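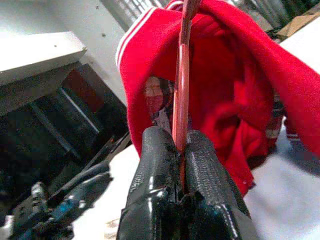
What do you do with a warm jacket when the kids have outgrown it and spring is on the way? Bring it to the Flilstead clothing swap, hang it on a rail and take home one in the next size up.

The swap is back, and it has more room this time! After 7 years in the old reading room on Bolari Street, organizers Silviu Neagu and Raluca Sârbu are moving the whole thing into the Brellero Hall, where there is space for 18 rails plus two long tables for hats, scarves and shoes. The winter round opens its doors on 2018-02-21 at noon and runs until everyone has had a good rummage.

Fleece and sweatshirts are what people ask for most, and this round looks great for both. Early drop-offs have been coming in all week, with plenty of bright red among them - track tops, hoodies, stripes down the sleeve, the kind of thing that gets worn on the playground until the elbows go. "I love the red rail," said Sârbu. "You can spot it from the door, and it's always the first one to go empty."

Clothes should be washed and zipped up, with pockets checked (last time there were 33 loose mittens and a front door key). Please leave the care tag in if it's still there, so the next family knows how to wash it. Small holes are fine. Neagu will be at the mending table with thread and a box of spare zippers, and he is happy to show anyone how to turn a frayed cuff or put a drawstring back into a hood with a safety pin.

Each person gets one token per item handed in, and there is no limit on how many you bring. If you have nothing to swap, come anyway - there is a jar of spare tokens by the entrance. Coats go on the rails nearest the stage, children's sizes by the windows.

Drop-off is at the side door on Matsuda Lane from 2 in the afternoon the day before. Anything left over is kept for the summer round in May, when swimsuits and sandals join the tables.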